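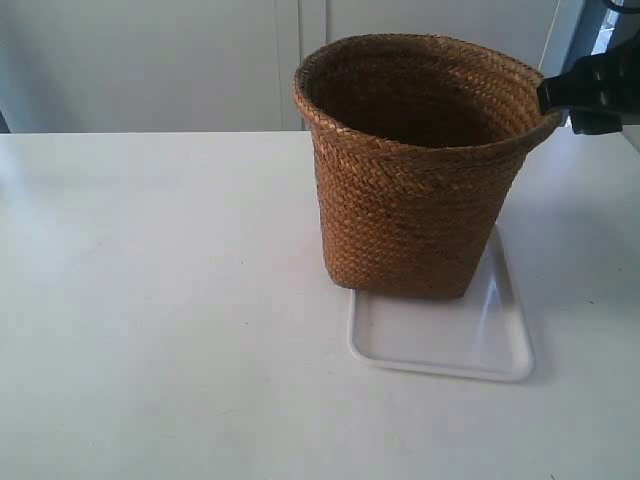
Woven baskets going out of shape

hurnlow_242
Mine has started to bulge on one side. It lives on a white tray on the table and holds onions. Can I fix it?

Pakent
Mist the inside, pack it with towels and let it dry for a day or two. Mine came good.

idahosa857
I wouldn't wet it. I did that in February and got grey mould under the rim. Handmade ones are never square anyway.

Pakent
Mist, I said. You don't soak it.

komance
Agree with idahosa. Leave it, and take the onions out of the bottom now and then.

hurnlow_242
Will try the towels dry first.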